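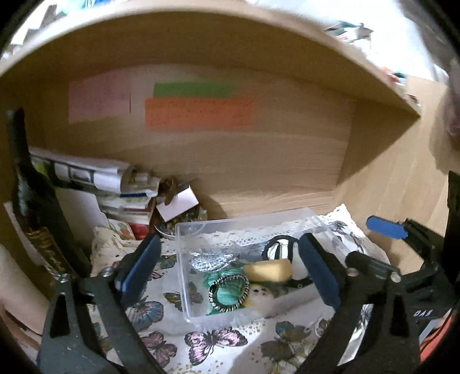
Running a gripper session at the returns bench

For everybody on benches 2 and 3, plus whoever is covering. Written fast between shifts, ask me if something's off. Soledad Collado, returns, Ellell.

Quick background for the new people. Ellell takes back craft and sewing bundles, mixed stuff, no two alike. Up to last September every tray got unpacked, checked and put back by hand. Now the arm from Vomano does the plain ones: boxed thread, sealed packs, anything flat. It's bad at soft things and bad at full shelves. So we record ourselves moving trays with the hand-held grippers and the arm's next update gets trained on those recordings. That's the job below.

Before you start

Sign the bench sheet. Initials only.
Log in on the bench tablet and pick Session, then Mixed Shelf.
Check both grippers open and close all the way. Squeeze each one a few times. If one sticks, tag it and take another from the rack, don't fix it at the bench.
Wipe the pads. Dry cloth.
Watch off, rings off, sleeves pushed up.
Cable behind your wrist, not across the cloth.

Dressing the shelf

We want it messy. Sille Hjaltested had hers all lined up the first week, really nice, and the whole lot had to be redone. Real returns come in heaps.

Cloth goes down first. Leave the folds in it. Prints are good, the butterfly one is fine, so is anything else busy from the fabric bin.

Bottle and paper stack at the left. Stack should lean a bit and be uneven. Magazines, booklets, flat packaging, whatever is in the crate.

Colored notes stay on the back wall. Please stop taking them down to write on them!! There's a pad in the drawer.

Clutter on top of the compartment is OK as long as nothing is going to fall on your hands.

Filling the tray

Clear tray, the shallow kind. Put in a mix: something soft, something shiny, something hard, something with a hole or a loop. Lace, sequins, a bangle, scissors, a bit of sponge. The little chick is fine too, everbody seems to want the chick. Don't fill above the rim by much.

Change the contents between sets. Not between takes, between sets. A set is 3 takes.

The move

1. Tray in the middle of the shelf floor, a little crooked.
2. Start recording. Foot pedal, one tap. Wait for the beep.
3. Come in with jaws wide open. Slow. Slower than that.
4. One pad each side of the tray, low down, then close until it's held. You'll feel the plastic give a little. Stop there. If the walls bow in you've gone too far.
5. Lift just clear of the cloth. Move it a hand's width. Set it down.
6. Open all the way before you back out. Half open and the pads drag the cloth with them and the take is no good.
7. Pedal again. Beep. Done.

If you drop it, keep going. Pick it up with the gripper, not with your fingers, finish the move, then mark the take D on the tablet. The drops get used.

Two-hand takes

Same thing but a gripper in each hand. One holds, one places. Get comfortable with single first, a couple of shifts at least. Keep the second one out to the side and low until you need it, and don't let the jaws cross. Left-handers can swap, just tick the box.

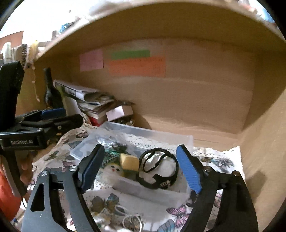 Tray on the butterfly cloth, jaws wide open. Second gripper at the left.

Open that wide before you go in for the tray. Most of the bad takes I look at, the jaws are half shut on the approach and one pad bumps the rim.

How long

45 minutes used to be the plan and it was too much on the thumbs. Now it's one set, put it down, shake your hands out, next set. Swap with your bench partner whenever either of you wants to. No reason needed and it doesn't get logged.

The arm's room at Nerkholm wants 800 takes for the mixed shelf. We're at 237. That number is for the whole site, it is not a target for you personally, and if a shift lead reads it to you like a target send them to me.

What it changes for us

People keep asking so here is what I know.

Plain trays are mostly gone from the benches. What's left is the fiddly ones, so your count per shift went down and it was supposed to. The old count sheet is off the wall. Pay didn't move with it, that was agreed before the arm was switched on, and the paper copy is in the break room folder under Tefera (the site name, it's filed that way, sorry).

The day is quieter but it takes more out of your head. I used to do a run of thread boxes and think about dinner. Now every tray is one where I have to decide something. Some like that. I'm about half and half. Sille likes it a lot and has asked for more sessions, and she can have a few of mine.

Also, session time is work time. You don't do it on break, you don't do it after clocking out to help the numbers.

Recordings show the shelf, the grippers and sometimes your hand. No faces if you set the shelf up as above. Sound is off. If you'd rather not record, say so and you stay on hand returns. Two people have, no fuss made.

When something goes wrong

No beep: pedal plug is loose. Push it in till it clicks.
Tablet says Low Light: turn the bench lamp toward the shelf, not at the gripper.
Pad peeling off: stop, tag the gripper.
Tray slides away every time you close: your two pads aren't level. Drop your elbow.
Beads all over the cloth: leave them for that take, clean up after. Then check the floor, I've skidded on one allready.
Arm moving while you're at the bench: it shouldn't be. Red button, step back, call the shift lead. Don't reach in for the tray.

Closing up

Grippers back on the rack, jaws open. Tray emptied into the crate. Cloth can stay down. Upload starts by itself when the tablet goes on the charger, so put it on the charger. Write your take count next to your initials and any D marks beside it.

Next page is cleaning the pads, not written yet. Use the soap in the blue bottle for now, only that one, and let them dry overnight.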